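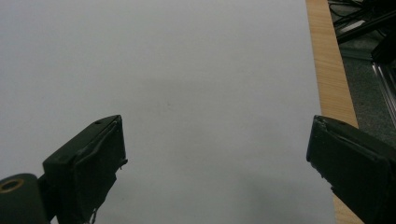

The Big White Sheet
Why I cover half my table in paper every December

I own three kinds of tape, a drawer of ribbon and a pair of very good scissors, and none of them has done as much for my gift wrapping as one large piece of plain white paper laid flat on a wooden table.

I picked up the habit at a weekend wrapping class in Jarkgate back in November. I'd gone in expecting bows (so many bows!) and we spent the first hour on paper. Just paper! How to lay it down, how to smooth it with the side of your hand, how to leave a strip of bare wood along the edge so you always know where the table stops. I drove home a little annoyed and then tried it in my own kitchen, and I've been doing it ever since.

Plain white shows you everything. A crease, a crumb, one tiny dark speck in the middle that would bug you forever once it was folded to the front of a box — you catch it while there's still time to turn the sheet around. It looks gray under my ceiling light, by the way, and whiter by day, so don't take yours back to the store.

For a sweater box I cut big and trim later, leaving 7 inches extra on the long side. My last roll came from Cluta, a little stationery shop over in Nanport, and it has wrapped around 6 presents so far with plenty left. I like a heavier weight, the kind that holds a fold without a fight.

Ribbon can wait. Get the paper flat first, put the coffee on the counter behind you, and then go find the tape, which in my house is usually under the paper.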